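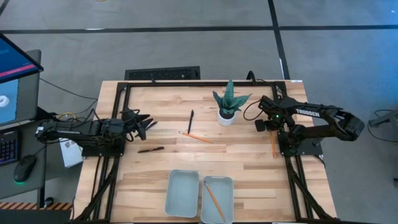

*Two-arm sorting station, seen from above the work table. The right arm is folded outward past the table edge.*

## Recovering an arm that has stopped outside the table area

This procedure applies to the two-arm sorting stations at the Stiltidgate site. It was revised on June 22, 2019, after a fault in which the right arm swung outward in the middle of a pencil-sorting task and stopped with its gripper over the floor. No one was hurt. The fault was logged as entry 615.

Only trained operators may carry out these steps. Questions go to Chinyere Okonkwo or Seidu Issahaku.

### Before you touch anything

1. Press the stop button and say "stopped" aloud so that the second operator hears it.
2. Stay outside the black floor tape for 7 seconds. An arm in fault can still finish a queued move.
3. Read the message on the workstation screen and copy it into the log word for word. Do not clear it yet.
4. Leave pens, pencils and trays where they are. Their positions are needed for the review.

A green light on the shoulder joint means that the joint has power. It does not mean that the arm is safe to handle.

### Moving the arm back

1. Support the gripper from below with one hand. The arm will drop when power is removed.
2. Ask the second operator to switch off motor power to that arm only.
3. Guide the upper link back over the table slowly – do not pull on the wrist camera or its cable.
4. Check the cable for tight bends along its full length. If the outer cover is split, tag the arm and end the session.
5. Set the arm in its rest position and restore power.

### Restarting

Clear the message, then run the Sowah joint check on both arms, including the one that did not fault. Each joint must pass three times in a row. If any joint fails, leave the station off and call Balakrishnan Kotian.

The cause of entry 615 was a shoulder limit that had been reset to its default value during a software update. After any update, compare the saved limits with the printed sheet before the first run. Efua Kpodo holds the current sheet, and older copies should be destroyed.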